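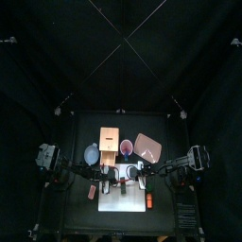 *Household bits and pieces on a dark tabletop.*

I've got a soft spot for the kitchen drawer that won't quite shut, and I'm tired of being told to empty it.

It started in November, when my sister lent me a tidying book and I lost a whole weekend to it. Out went the spare bulbs, the odd keys, the string (good string, too!), 27 takeaway menus and a tape measure that stuck at 22 inches. I felt marvellous for a day or two. Then the fuse went on the landing and I had to walk halfway across Usstead for something I'd owned on Friday.

My neighbour Mwangi Makori has been in the same house for 23 years and as far as I can tell he's never thrown away a screw. When my back gate dropped he went indoors, rattled about for a minute and came out with a hinge that fitted – well, nearly fitted, we had to bash it a bit. You can't buy that sort of help. I've tried, the hardware shop on Mosoti Road closed and the big place out of town only sells hinges in packs of six.

I do see the other side. My aunt's spare room was so full you had to go in sideways, and I wouldn't wish clearing it on anyone. But there's a lot of ground between that and a drawer with some batteries in it, and the tidying people never seem to stop there.

So I'm filling mine back up. I've got string again, and a torch, and a key that doesn't open anything in this house. Mwangi has promised me some washers.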